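3.2 Collection of Household Demonstrations

Demonstrations for the Flundell set were gathered in homes with hand-held grippers, each carrying its own camera. Operators worked on beds, tables and shelves and received no script beyond the task name. Every session began with a calibration sweep. We kept 952 episodes with a median length of 56 seconds; clips with tracking loss were dropped before labeling.

Soft items were mixed with rigid packaging so that grasps had to be chosen under clutter (Figure 3). 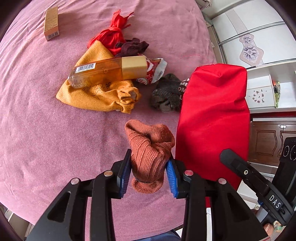 Gripper width was logged at 200 Hz and resampled to match the video. Episodes from the Gestthorpe homes were held out for testing, and no operator appears in both splits.

Figure 3. A folded sock held between the gripper fingers over a bed with mixed items.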